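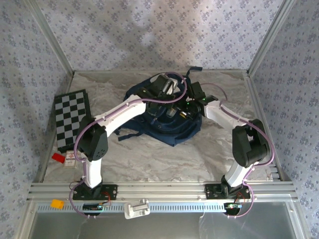

Page 147

Chapter 11
Two-Arm Handling of Soft Objects

11.1 Scope of the chapter

The tasks in the earlier chapters used rigid parts. A block keeps its shape when it is gripped, so one measurement of its position is enough to plan the whole motion. A backpack does not behave this way. When one side is lifted, the fabric folds, the straps shift, and any point measured before the lift may no longer be where it was.

This chapter covers the second half of the Toden course project, in which student teams program a pair of arms on a shared front rail to handle a soft bag. Readers should have completed the calibration exercises in Chapter 7. The course notes by Tülin Güler and Habibur Bepari, on which the chapter is based, treat the same material in a different order.

11.2 Terms

Grasp point: the place on the object where the fingers are to close.

Hold arm: the arm that keeps part of the object still.

Work arm: the arm that moves another part of the object relative to the held part.

Shared zone: the volume that both arms can reach. Only motions checked for collision may be run inside it.

The roles of hold arm and work arm are not fixed. A team may exchange them between steps, provided that both grippers are at rest when the exchange is made.

11.3 Choosing grasp points

Seams, piping and strap ends are preferred to flat fabric. Loose straps must be included in the plan even when they are not grasped, as they can be caught under the bag or dragged across other items on the table.
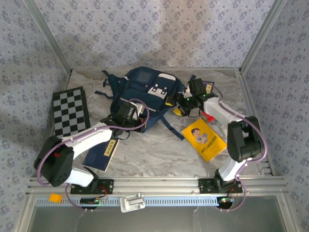
Figure 11.2 Both grippers over the backpack, with its two straps lying loose.

Objects left on the table are treated as obstacles. Each is entered in the workspace file with a height and a safety margin before the first run. Teams using the Seneviratne planner enter the margin once for all obstacles; teams using Grirnov enter it for each one.

11.4 Preparation for Laboratory 11

Each team submits a written plan stating the two grasp points, the role of each arm in every step, and the condition under which the run is to be stopped. Plans that do not state a stop condition are returned without a grade. Motions are first run at reduced speed with the grippers open, then repeated with contact.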